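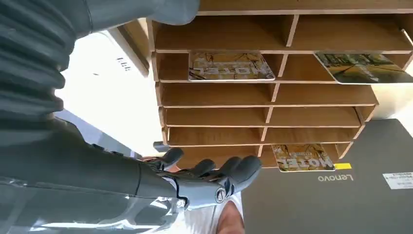
Kalkputz im Altbau: Was die Wand vorgibt
Ein Gespräch mit Henk Brouwer, Bresen

Henk Brouwer verputzt seit 15 Jahren historische Mauerwerke, zuletzt die Erdgeschosswände einer ehemaligen Mälzerei in Fallum. Vor jedem Auftrag steht bei ihm eine Aufnahme des Untergrunds. »Ich klopfe, ich kratze die Fugen an, ich nehme Bohrmehl«, sagt er. »Erst danach reden wir über Mörtel.«

Das Bohrmehl wird gewogen, getrocknet und noch einmal gewogen. Das Verfahren ist langsamer als eine elektronische Messung, liefert aber belastbare Werte auch bei salzhaltigem Mauerwerk. Elektrische Handgeräte reagieren auf die Leitfähigkeit, und gelöste Salze erhöhen diese. »Das Gerät zeigt dann Vollausschlag an einer Wand, die mäßig feucht ist. Der Kunde bekommt ein Angebot für eine Horizontalsperre, die er vielleicht gar nicht braucht.«

In Fallum lag der Befund in der Sockelzone. Dort hatte ein früherer Eigentümer einen Zementputz aufgebracht, 45 Millimeter stark und bis auf Brusthöhe gezogen. Oberhalb der Kante blühten die Salze aus. Brouwer ließ den Zement vollständig abnehmen und die Fugen 2 Zentimeter tief auskratzen. Danach stand die Wand über den Winter offen. Yareli Cisneros, die den Umbau als Architektin leitet, hatte diese Standzeit von Anfang an im Bauablauf vorgesehen. »Man kann den Innenausbau so legen, dass die Wand zuletzt drankommt«, sagt sie. »Das kostet Planung, aber keinen zusätzlichen Monat.«

Beim Bindemittel unterscheidet Brouwer nach Beanspruchung. Im Innenraum arbeitet er mit Luftkalk, als Sumpfkalk in Eimern angeliefert. Am Sockel setzt er natürlichen hydraulischen Kalk der Klasse NHL 2 ein, bei härterem Stein auch NHL 3,5. Zementzusätze lehnt er ab. »Der Putz darf nicht fester sein als der Stein. Reißt etwas, dann soll es der Putz sein.«

Zur Körnung äußert er sich ausführlicher. Der Sand kommt aus einer Grube bei Laing, gewaschen und gemischtkörnig. Ein zu gleichmäßiger Sand lässt viele Hohlräume und verlangt mehr Bindemittel, womit das Schwindmaß steigt. Brouwer prüft jede Lieferung mit einem Siebsatz. »Auf dem Lieferschein steht immer dasselbe. In der Schubkarre liegt nicht immer dasselbe.«

Aufgetragen wird in Lagen. Auf den Spritzbewurf folgt der Unterputz, höchstens 15 Millimeter je Lage, dann der Oberputz mit feinerem Korn. Als Standzeit rechnet Brouwer einen Tag je Millimeter, bei kühler Witterung mehr. Luftkalk erhärtet durch Aufnahme von Kohlendioxid und benötigt dafür eine Restfeuchte im Gefüge. Trocknet die Fläche zu schnell aus, kommt die Carbonatisierung zum Stillstand und die Oberfläche sandet ab. Vorgenässt und nachgenässt wird deshalb mit der Sprühflasche oder der Rückenspritze, in den ersten Tagen morgens und abends.

Heizlüfter duldet er auf der Baustelle nicht. »Einmal hat jemand übers Wochenende geheizt, gut gemeint. Wir haben die ganze Nordwand wieder abgenommen.«

Als Anstrich empfiehlt er Kalkfarbe, dünn und in mehreren Gängen, frisch in frisch oder auf die gut vorgenässte Fläche. Dispersionsfarbe scheidet für ihn aus - sie bremst den Feuchtetransport, und der Salzdruck sitzt dann hinter dem Film. Silikatfarbe hält er auf ausgehärtetem Kalkputz für vertretbar, sofern der organische Anteil gering ist.

Die Arbeiten in der Mälzerei sollen im Mai mit dem Oberputz im Treppenhaus weitergehen. Bis dahin bleibt die Sockelzone unter Beobachtung, das nächste Bohrmehl wird am 18. Januar entnommen.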